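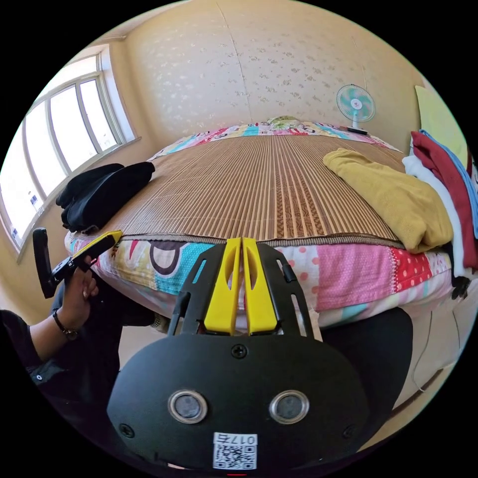 Ticket 242: Position of the right gripper jumps when it comes near the bed
Category: Student projects > Cloth folding > Recording problems
Status: solved (one point left open)
Opened: 2018-08-09
Group: Jinau robotics club, folding team

What we try to do

Our group makes recordings of a person tidying clothes on a bed. We use the two hand-held grippers of set 017, one in each hand. Each recording goes into Tenside, which calculates the path of both tools from the camera pictures, and afterwards the paths are used to teach the club's two-armed robot, Dornum. We need 300 good recordings before the show in November. We have far fewer than this, and therefore I ask for help now and not in the last week.

What goes wrong

The calculated path is fine at first. When the fingers of the right gripper come close to the side of the mattress, the path makes a jump to the left, normally a hand's width, sometimes more. Then it stays there, wrong but steady, until I lift the tool and look at the wall again. Tenside marks the recording red and does not export it.

In the first session we made 20 recordings in this room and 16 of them became red. At the club table, with the same tools and the same person, we do not have this problem.

The error text is always the same:

path discontinuity, tool R, segment discarded

For tool L it appears only now and then, and never alone. If L is red, R is red too.

What we have checked before writing

The lens. I cleaned it with the cloth that is kept in the tool case. No change.

The fingers. I wanted to know if they were loose in the bracket, which would also make a strange path. I held the housing and pulled at them softly. Nothing moves that should not move. The screws on the housing are tight.

The tool itself. I took the right gripper back to the club room, and Lu made a few short recordings of a tea towel on the table. All were green. So I think the tool is healthy and the room is the problem, but I would like to hear another opinion.

The memory card. I changed it and formatted the new one in the tool. No change.

The clothes. We thought that perhaps the black clothes were too dark and gave the program nothing to hold on to. We took them away and recorded only with the mustard-yellow piece. Still red. I put the black ones back, as the task list asks for dark clothes too.

Entry 2, same evening

I have looked at the raw video together with the path. I should have done it earlier. The jump does not come at the moment when the fingers touch something. It comes a little before, when the tool is low and the camera looks along the bed. In this position the bamboo mat fills a large part of the view, and all its slats look alike. If the program takes one slat for its neighbour, the whole room would move sideways by one slat, and then perhaps by another one. This is my theory. I am studying textile technology and I am not an expert in cameras, so please correct me.

Against my theory: in four recordings on the mat everything was green.

For my theory: the jump is always across the slats. I did not find one jump along them.

Entry 3

We tested the mat. Lu and I took it off the bed and recorded directly on the mattress cover, which is a patchwork with many colours and big prints. The result was much better, but still not good. Some recordings were red again, and now the jump did not have a fixed direction. It was more like a slow slide that ended with a small kick.

So the mat is guilty, but it has a helper. Lu thinks it is the window. It takes the whole left side of the room, and in the daytime the outside is almost completely white in the video. When I turn the right tool towards the pillow, the window enters the picture, the exposure goes down, and the wallpaper loses its pattern. The pattern is very pale already. Then the program has only the bed to look at, and the bed has the mat on it.

We tried to record after sunset with the ceiling lamp. Now the window was not a problem, but the pictures became grainy and the left tool also began to make errors. We stopped after a short time and had soup.

Entry 4

Today a different kind of surprise. I compared the settings file in Tenside with the stickers on the tools. On the right tool there is 017右 above the code, so it is the right one of the set, and I hold it in the right hand. In the settings file the two calibration files were exchanged: the one made for the left lens was loaded for the right tool, and the other way round.

I asked in the club chat who had changed it. The answer is that the file was written by hand when the computer was replaced, and the person who typed it did not read the character. I do not blame him. The two tools look very similar, and at the table the difference between the calibrations is so small that everything still becomes green.

I corrected the file and ran the old recordings of the first session again, without recording anything new. Several of the red ones became green. The ones that stayed red are those in which I go down very low in front of the mattress. I think we had three small problems which together made one big one, and this is why every test gave us a half answer.

My questions now are:

1. Should we keep the bamboo mat? The task description says "a bed as it is used at home", and in this home it is used with the mat in summer.
2. Is it allowed to fix the exposure, or will the recordings then be too different from the ones made at the table?
3. How low may the tool go? I often start with the fingers at the edge of the bed, since this is a natural place to wait.
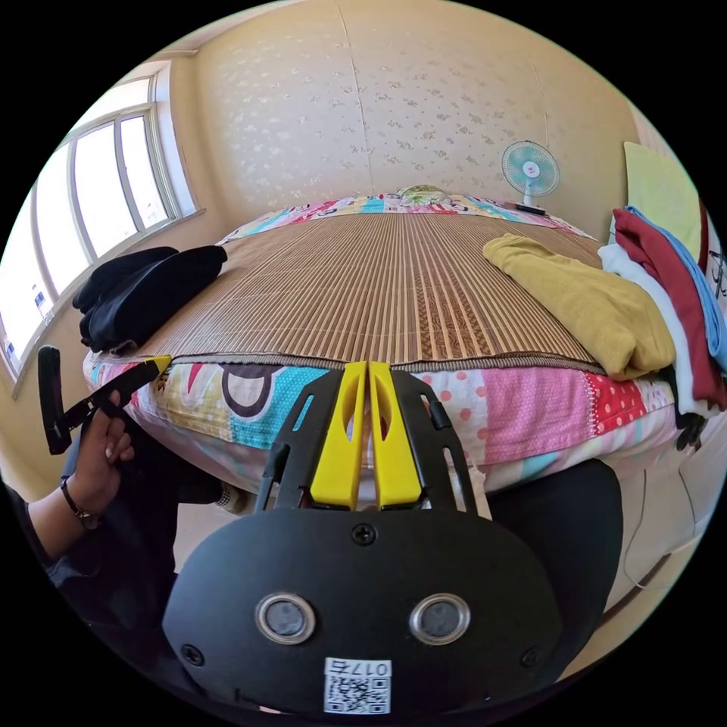
Seija Huttunen: Keep the mat. If we remove everything the tracker dislikes, Dornum will learn to fold in a room where no one lives. But please change the start. At the moment you begin low, with the slats directly in front of the lens, and the program builds its first map from the worst thing in the room. Begin high, chest height, and look slowly at the wall, then the pillow, then the fan, then come down. The map will then have its fixed points before it meets the mat. The fan must be off while you record. A turning blade is not a fixed point.

On the exposure: yes, fix it. Use the same value on both tools and write it in the notes field. It does not matter that the table recordings are different. What matters is that it does not change in the middle of a movement.

On your calibration files: good find. Please do not correct the old results by hand. Run everything from that computer again, also the green recordings. A green recording with the wrong lens file is worse than a red one, as you would keep it.

Entry 5

Thank you, this was very clear. I had not thought about the green ones at all. We have started to run them again, and the computer is busy with it the whole night.

We made a new start procedure and wrote it on paper, so that Lu and I do it in the same way:

Fan off, door closed.
Lay out the clothes before the tools are switched on.
Both tools at chest height, lenses free, sleeves pulled back.
Wall, pillow, fan, right side of the bed, slowly, without turning to the window.
Come down to the edge of the mattress from the right, wait two breaths, begin.
At the end, lift both tools to chest height again before stopping.

The last line is my own idea. If the path has moved during the work, the end position will not agree with the start position, and then I can see it in the plot without waiting for the red mark.

The sleeves are in the list after a mistake of mine. I wear a long black sleeve when I record, and once it slid forward over the lens of the left tool. This recording was of course red, and it had nothing to do with the rest of the ticket.

Entry 6

Results with the new procedure, the fixed exposure and the correct files. We recorded in the morning and in the afternoon, with the mat on the bed and the black clothes in their usual place near the window. All the morning recordings are green. In the afternoon one was red, and in that one I had forgotten the slow look at the beginning. I count this as my error.

Lu asked if we could make the look shorter, as it takes more time than picking up the first garment. I tried a quick one. The program accepted it, but start and end did not agree so well, so we stay with the slow one. Tenside cuts this part away before the path goes to the robot in any case.

Left open: the dark recordings in the evening. We have not found a good light that is strong enough and makes no hard shadow on the bed. For the time being we record only by day. If another group has a lamp that works in a small bedroom, please write the type in this ticket, also after it is closed.

The corrected settings file is in the shared folder, with the name of the set and "left" and "right" written in English next to the original character. Please do not copy the one from the old computer any more. I have asked for it to be deleted, but I have not yet received an answer.

Tags: hand-held gripper, tracking, calibration, exposure, bedroom recordings

This site uses cookies to keep you signed in and to remember your ticket filters. Accept | Only necessary

© Jinau robotics club | Contact the help desk | Back to top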